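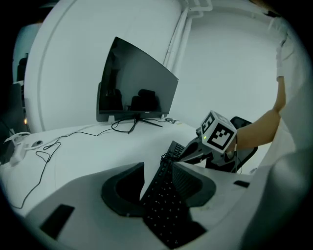

Prornine furnished offices, Clisitz: notes from the August open day

The building is a former textile warehouse on the canal side of Clisitz, four storeys, converted to offices and let by the desk or by the room. Prornine opened the second and third floors to visitors for one afternoon. I went to look at the workstations, the cable arrangements and the cleaning routine, as our own office in Sukitz is due to be refitted and the present desks have few admirers.

Access is by a side door on Lewis Street. The main entrance was shut for work on the lift. Visitors signed a sheet, took a floor plan and went up by the stairs, which are steep and have a handrail on one side only.

Desks

The standard desk is white with a curved edge. The curve lets two desks share a corner without a gap and gives the user a little more depth in the middle than at the ends. White shows marks. The staff wipe the tops each evening with a damp microfibre cloth and a neutral cleaner, and say that solvent sprays have dulled the surface on one of the older desks. I looked at that desk and the dull patch is visible from the doorway.

There are 62 desks over the two floors. Height is fixed. A small number of adjustable frames are kept in store and can be fitted on request, at extra cost.

Screens

Large curved monitors are supplied, black, on a V-shaped stand with thin legs. The legs spread wide and take up more of the desk than a round base would, but the space between them is usable, and a keyboard can be pushed partly into it when the desk is being cleared. The panels are glossy. With the screen off it reflects whatever stands opposite, including the backs of chairs, and against a bright white wall I would expect some glare by mid-morning. A matt panel would suit these rooms better. I raised this and was told that the next batch is already ordered.

Cables

This is the weak part. Black cables come out from beneath the monitor stand in a loose tangle and run across the white top to the left, then down over the front edge. White leads loop about at the left-hand side of the desk. There is no tray and no grommet. A tray under the back edge, with one bundled run to the floor box, would deal with most of it — the parts cost little and the work is perhaps half an hour a desk.

Keyboards

Keyboards are black with faint legends on the keys. They are legible in daylight, less so in the evening. On clearing a desk the keyboard is lifted by its near end, tilted up steeply to let the crumbs run out, brushed along the rows and put back in front of the screen. The brush is a plain paintbrush. It works well enough.

Light and noise

Lighting is uneven. My meter gave 400 lux on the desks near the wall and 261 in the bay next to it, where the chairs are dark and the corner feels dim. Noise was low, apart from the lift work.

Charges were not on display and have to be asked for by post or at the desk downstairs. The next open day had not been fixed. Parking is on the street, with a two-hour limit.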